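The Long Ledger, by Lorraine Mahuika
Hardcover, 138 illustrations

It is such a pleasure to have this one back on our shelves. Lorraine Mahuika taught legal history for 19 years before she sat down to write The Long Ledger, and you can hear the teacher in it on every page - patient, a little wry, and always ready to stop and tell you a good story about a bankrupt shipping firm. Her subject is how small trading towns rose, borrowed too much, and went quietly under, and she follows 4 of them from their first charters to their last court filings.

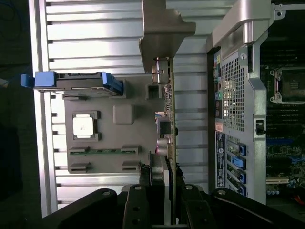
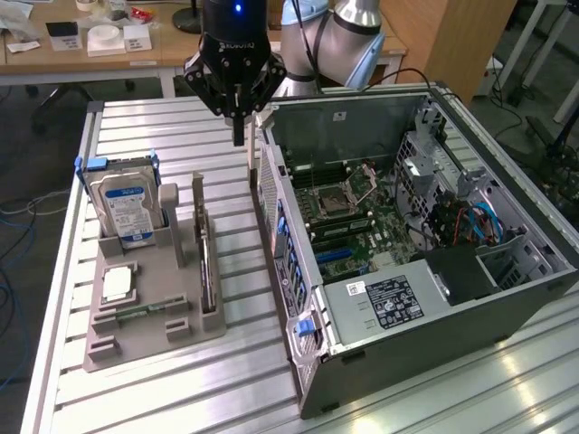 A gray parts tray, in both views.

Our first printing of 3,000 copies sold out in April, and this new one has a corrected index and a warm foreword by Eilif Haugen, who edited the book for Sillotton from the very first draft. Readers who loved her earlier collection, Letters from Robles, will find the same curiosity here, and plenty more about the courts.

Signed copies are available while they last, so do leave a note with your order if you would like one (and tell us who it's for!). The Spanish edition, translated by Eulalia Espinoza, is listed separately.

Share 19 | 4 comments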